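Week 4: Where Do We Put Our Attention?
Intro to Cognitive Psychology, Unit 2
Notes by Abena Boateng

Reading for this week: the Frimpong chapter, pages 81 to 126. Skip the boxed section on brain imaging for now, we come back to it in September with the lab group.

Last time we finished with short-term memory and the question of what gets in. Today is the gate itself - attention - and I have been looking forward to this one since the course began, so forgive me if the notes run long!

Selective attention

The classic starting point is the cocktail party problem. You are in a loud room, ten conversations going, and you can follow one of them without much trouble. How? Early researchers played a different message into each ear and asked people to repeat one of them out loud (this is called shadowing). Afterward people could tell you almost nothing about the other message. They often noticed if the voice changed from a man's to a woman's, but many missed a switch to another language.

So the first theories put a filter very early on. Sound comes in, gets sorted by simple physical features such as pitch and location, and only the chosen channel goes through for meaning.

Then the trouble starts. Some people do hear their own name in the ignored ear, about a third of them in the best-known studies. If meaning is only worked out after the filter, how does the name get through? I love this finding because it is so easy to feel for yourself, and because it broke a very tidy theory.

Two ways out were proposed. One says the filter turns the other channels down without shutting them off, and that some words (your name, "fire") need very little to set them off. The other says everything is processed for meaning and the choosing happens late, just before you respond. Write both of these down with a small sketch of where the filter sits. You will need the sketch for the problem set.
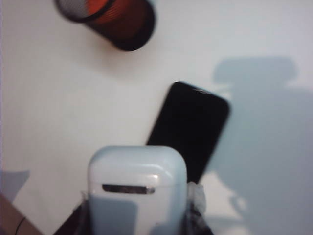

Load theory is the attempt to make peace between the two camps. If the task in front of you is demanding on the senses, there is nothing left over and distractors are shut out early. If the task is easy, the spare capacity spills over onto whatever else is around, whether you want it to or not. Try it at home with a page of dense proofreading and then with a page of large print, same radio on both times, and see which one the radio gets into.

Divided attention

Doing two things at once is mostly switching, and switching has a cost. In the standard setup, people sort numbers by odd or even, then by high or low, then go back and forth. The trial right after each switch is slower, even when people know it is coming and have plenty of time to get ready. Practice shrinks the cost but rarely wipes it out.

Practice does matter, though! Think about your first driving lesson and then a driver with years on the road, chatting happily. We call the practiced version automatic. It runs with little effort and is hard to stop, and the Stroop task shows the second part beautifully: try naming the ink color of the word GREEN printed in red.

Terms to know: shadowing, early selection, attenuation, late selection, perceptual load, switch cost, automaticity.

For section

Manikandan Alva is running section this week in Room 31. Bring your Stroop times on paper. He will pool them and we will plot the results together, which is always a treat, as the effect shows up nearly every time even in a small group.

Problem set 4 is due April 9, 2024. Question 2 asks you to defend one theory against the own-name result. Either side can earn full marks, so pick the one you would enjoy arguing.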